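Tabletop sorting protocol (robotics)

A tabletop sorting protocol is a set of written rules for testing how well a robot arm places mixed household objects into the right containers. Protocols of this type are used in teaching labs and small workshops, where the same task has to be repeated many times and compared between sites. One of the better known is the Restero protocol, drafted by Corina Marinescu and later revised with Lenuța Stoica.

Scope

The Restero protocol covers sorting of empty drink containers and similar light packaging by one or two arms with two-finger grippers. It does not cover glass, open liquids or moving belts. A separate document, Plallo, deals with conveyor work.

Setup

The table should be a single plain color with no pattern, and the wall or screen behind it should be bare. Lighting must be even enough that shadows stay soft. Bins are open at the top and differ clearly in color. They may stand close together, but must not overlap when seen from the main camera. Reference positions are marked with short strips of colored tape, and the strips stay in place for the whole series of trials.

Objects

Each trial uses a mix of cans and bottles with their original labels left on. Labels are kept because printed patterns and shiny metal are a common source of detection errors. Objects start on their sides, with no two touching. A dented item is replaced before the next trial.

Trial rules

A full series is 40 trials. The arm starts with its fingers open and clear of all objects. An item counts as sorted when it rests inside the correct bin and the gripper has let go. It need not lie flat – an item leaning against the inner wall is accepted. An item that tips a bin ends the trial. Operators may not reach over the table while the motors are powered.

Records

Every series is logged with the arm model, the gripper type and the software version. Failed trials are kept in the log. The Montoya revision added a rule that the operator's name be recorded as well.
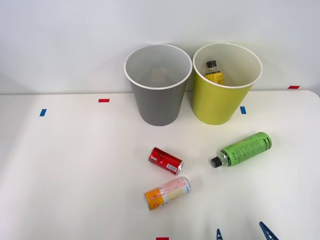
Logs are stored for at least 600 days under the current text. The earlier version set no limit, and labs working to it often kept only the final score.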